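손목 카메라는 마지막에 달아도 된다는 말에 대하여

공용 작업장에서 로봇팔을 만드는 사람들의 순서는 대체로 같다. 팔을 먼저 조립하고, 모터를 튜닝하고, 그리퍼를 붙인 다음 남는 자리에 카메라를 얹는다. 나는 이 순서가 틀렸다고 생각한다. 카메라의 위치와 화각은 손가락 형상보다 먼저 정해야 하고, 그 결정은 시뮬레이터 안에서 내려야 한다.

작업장에서 Holley라고 부르는 우리 팔은 도달 거리가 700mm이고, 평행 그리퍼의 최대 개구는 90mm다. 프레임은 Fermín Troncoso가 설계했고 제어 보드와 시뮬레이션은 내가 맡았다. 첫 번째 그리퍼는 기계적으로 문제가 없었다. 백래시는 허용 범위였고 파지력도 충분했다. 그런데 손목 카메라를 달자 손가락을 닫을 때마다 파지점이 몸체 뒤로 숨었다. 브래킷을 세 번 다시 출력했고, 세 번 모두 카메라를 옮길 공간이 없었다. 손목 커넥터가 그 자리를 차지하고 있었기 때문이다.

두 번째 그리퍼부터는 CAD 파일을 바로 출력하지 않고 시뮬레이터에 먼저 넣었다. 배경은 부엌과 복도가 이어진 실내로 잡았다. 빈 격자 바닥 위에서 그리퍼를 보면 무엇이든 잘 보인다. 밝은 손가락이 어두운 바닥과 겹칠 때와 옅은 색 벽과 겹칠 때 윤곽 검출 결과가 어떻게 달라지는지는 벽과 문과 조리대가 있어야 확인할 수 있다. 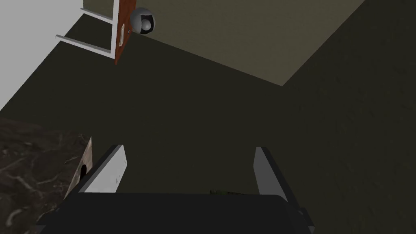 몸체가 화면 하단을 얼마나 차지하는지는 수치로 관리해야 한다. 우리는 가림 비율을 설계 사양에 넣었고, 손가락 사이의 물체가 몸체 윗선 위로 충분히 드러나지 않는 자세는 실패로 기록한다. 파지가 기구학적으로 성립하는지는 따지지 않는다. 제어기가 물체를 볼 수 없으면 미끄러짐을 보정할 근거가 없고, 그런 파지는 운에 맡기는 것과 같다.

이 기준으로 무작위 자세 1653개를 렌더링해 걸러냈다. 계산은 작업장 구석의 낡은 데스크톱이 밤새 처리했다. 결과를 보고 고친 것은 7곳이다. 대부분은 사소했다. 몸체 모서리의 반경, 손가락 고정부의 높이, 케이블이 나오는 방향 따위다. 가장 큰 변경은 카메라 축을 손가락 끝 쪽으로 더 기울인 것인데, 손목 커넥터를 반대편으로 옮겨야만 가능했다. 첫 번째 그리퍼에서는 불가능했던 수정이고, 파일 단계에서는 오후 한나절이면 끝난다.

반론은 알고 있다. Tudur Edwards는 작업장 메일링 리스트에서 시뮬레이션의 조명과 재질은 실물과 다르므로 거기서 얻은 시각 결과를 믿을 수 없다고 썼다. 절반은 맞는 말이다. 렌더링된 대리석의 반사는 실제 조리대의 반사가 아니고, 렌즈 왜곡 모델도 우리가 쓰는 값싼 모듈과 정확히 일치하지 않는다. 검출기의 최종 성능을 시뮬레이션 숫자로 보고하는 것에는 나도 반대한다.

그러나 가림은 기하의 문제다. 몸체가 시선을 막는지 여부는 재질과 무관하고, 치수와 카메라 내부 파라미터만 맞으면 시뮬레이터의 답과 실물의 답이 일치한다. 조명을 믿지 못한다는 이유로 기하까지 버리면 남는 방법은 출력과 재출력뿐이다. 취미로 하는 사람에게 필라멘트 값은 감당할 만하다. 주말은 그렇지 않다.

Tudur의 글에서 더 동의하기 어려운 대목은 카메라를 팔 바깥의 고정 스탠드에 두면 된다는 제안이다. 작업대 위에서 블록을 옮기는 정도라면 충분하다. 우리 팔은 Onier 이동 베이스에 얹을 예정이고, 고정 스탠드는 문을 지나 따라오지 않는다. 베이스에 두 번째 카메라를 다는 방안도 검토했지만 팔꿈치가 시야를 가로지르는 구간이 너무 넓었다.

비용도 적어 둔다. 실내 장면을 준비하는 데 가장 오래 걸린 것은 충돌 메시 정리였다. 시각 메시를 그대로 충돌에 쓰면 손가락이 물체 표면에서 떨린다. 물체마다 볼록 분해를 따로 해야 하고, 잎처럼 얇은 형상은 결국 손으로 단순화했다. 이 작업은 지루하며 자동화 도구가 절반쯤밖에 해결해 주지 않는다. 그래도 한 번 만든 장면은 다음 그리퍼에도 쓴다.

작업장 규칙을 정할 권한은 내게 없다. 다만 Zorari 프린터 예약표에 손목 부품을 올리는 사람에게는 가림 검사 결과를 함께 첨부하자고 제안한다. 스크립트와 카메라 파라미터 파일은 공유 폴더의 Prydderch 디렉터리에 있고, 단위는 전부 밀리미터다. 미터로 내보낸 STL을 넣으면 경고 없이 통과하니 먼저 확인하기 바란다.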